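Gifts for people who love owls

Every year the same question comes in from readers: what do you buy for someone who already has four owl mugs? We asked round the shop and put together a short list for the summer, with a few things that are new in and one or two that have sold steadily for years.

The Haltow print is the one to start with. It is a barn owl in flight, drawn in pencil by Sarmīte Koppel and printed on heavy cream paper. There are 500 in the run, each signed on the back. It comes rolled in a tube, so allow a day or two for it to flatten before you frame it. The unframed price is £20.

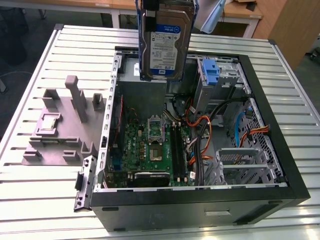 If the person you are buying for likes to do things with their hands, look at the Pirico felt kit. It makes 2 tawny owls, one adult and one chick, and everything is in the box apart from scissors. Yesenia Restrepo made hers over a weekend and says the faces are the fiddly bit. The instructions are clear enough for a patient ten-year-old, though a younger child will want help with the needle.

For readers there is the Wan jigsaw, which sounds like an odd thing to say until you see it. The picture is a bookcase with owls hidden on the shelves, 520 pieces in all, and the spines carry made-up titles. It is harder than it looks – the browns are very close together.

The Moretti scarf is back in grey and in dark green. Small owls along the border, plain in the middle. It washes well at a low temperature and does not need ironing. We have had several people buy one for a relation and come back for another.

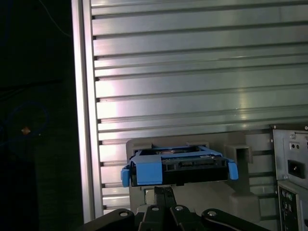
Ordering and wrapping

All of the above can be posted or collected from the shop. Gift wrap is free if you ask when you order, and Nhi Bạch will write a card for you if you tell her what to put. Prints cannot be wrapped in the tube, but we can tie a ribbon round it.

Orders placed by 4/26/25 go out in the first batch. The green scarf may run short after that, and the next delivery is due in June.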